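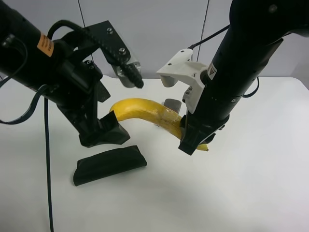 Muscombe two-arm handling project
Progress report to Vallura, July
Prepared by Magdolna Hegyi, software lead

Summary

The planner is on schedule, perception is a little behind, and the logging tool nobody asked for is the most popular thing we have built. Spending is within the approved budget.

Planning and control

Last period the two arms were planned separately and introduced to each other at run time, with the manners you would expect. Both now go through a single planner, which we call Kestow. It treats the pair as one machine and decides which gripper holds and which one works. Of 127 bench trials on fruit this period, 16 ended in a protective stop. In the previous report the figure was 32, over the same number of trials.

Most of the remaining stops happen at the handover from "hold" to "work", when the second gripper comes in close to the stem and the collision margin decides it has seen enough. Zsolt Kovács has rewritten the margin so that it shrinks with speed. Early results are good, though he has asked me not to use the word "solved" in anything you might keep.

Grip force is still set by hand for each type of object. A banana is an unforgiving colleague in this respect: it keeps a record of every mistake on its skin. We would like the controller to choose its own force by the next report.

Perception

The stem finder works well on clean yellow fruit and poorly on anything with character. Brown speckles near the middle are sometimes labelled as a stem end, with great confidence. We have relabelled the training set and added a check that the stem must be at an end of the fruit, a rule we had assumed the software would work out by itself.

Tooling

Lawal, our replay viewer, lines up joint positions, camera images and planner decisions on one timeline. Finding the cause of a failed run used to take most of an afternoon. The median is now 27 minutes, including the arguing.

Next period

— Automatic grip force, starting with soft fruit
— Retrain the stem finder on older, spottier fruit
— Freeze the Kestow interface so that people stop renaming things

Request

We ask to move the unspent travel money to computing time. The stem finder needs it more than we need another conference lanyard.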